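Workshop notebook – Breltitix arm, covering and cable work
Entry for May, afternoon session
Present: T. Honorato, R. Cuesta. Entry written by T. Honorato.

1. Covering
The ribbed knit covering was refitted to the arm and hand following adjustment of the wrist bracket. The ribs are to run along the length of the arm; the earlier piece had been sewn crosswise and bunched at the elbow. Lint continues to collect on the knuckles. Members are asked to use the roller before each session and to record any snag in the fabric.

2. Motion check
The wrist was run through 400 open-and-close cycles at reduced speed. Two stalls were logged, both on closing. R. Cuesta attributes them to the tendon guide on the third finger. I am less certain – the supply voltage was not recorded at the time. Motor temperature at the end of the run was 68 degrees F.

3. Cabling
The Lullenero connector at the shoulder has been replaced and strain relief added. The old connector is in the parts drawer, labeled as faulty. K. Thomas has requested it for inspection.

4. Wrist camera
The mount was tightened and the view checked with the wrist turned to one side. The room then appears rotated, with the ceiling at left and the floor at right. The covered hand takes up much of the upper part of the view. The green cutting mat and the white plate remain visible at right.

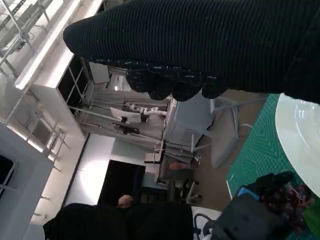

5. Outstanding items
Repeat the motion check with voltage logging enabled.
M. Aranda to confirm the fabric order with Casado.
Tendon guide drawing to be revised before the next print.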